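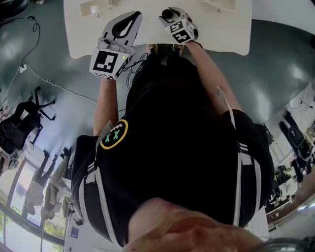

3.2 Data collection

Figure 2. Student operator at the table with the two hand-held grippers, head camera view. Marker cubes are fixed to the body of each gripper.

All demonstrations were recorded by students on the spring project course, working in pairs – one operating, one watching the log. Operator stands at the short white table, grippers in both hands, and does the task at normal speed. No robot needed at this stage. The head view (Fig. 2) is used for the marker poses, each cube carrying black and white square patterns. We call the full set-up Trodoline from here on, after the course team that built the first version.

Cables were a nuisance. In the first sessions they snagged on sleeves and a good few takes were thrown out. Later groups let the bundle hang down the front of the body, as in the figure, and losses dropped – not to zero. Reflections from the floor also upset the marker detector in the afternoon, see Section 5.

In total the class recorded over 200 takes, of which 86 were kept after checking. A take was dropped if either cube was lost for more than 2 seconds, or if the operator looked away from the table (this happend more than we expected). Checking was done by hand by Damian Ostrowski using the Bollix viewer, and disputed takes were watched again by the whole group.

Operators were not trained beyond a short practice. Some held the left gripper high and off the table edge between moves, others parked both on the surface. We did not correct this. Whether the differnce matters for the learned policy is not clear from our data, and the Kalinowski split (Section 4.1) keeps the two habits apart so that it can be tested.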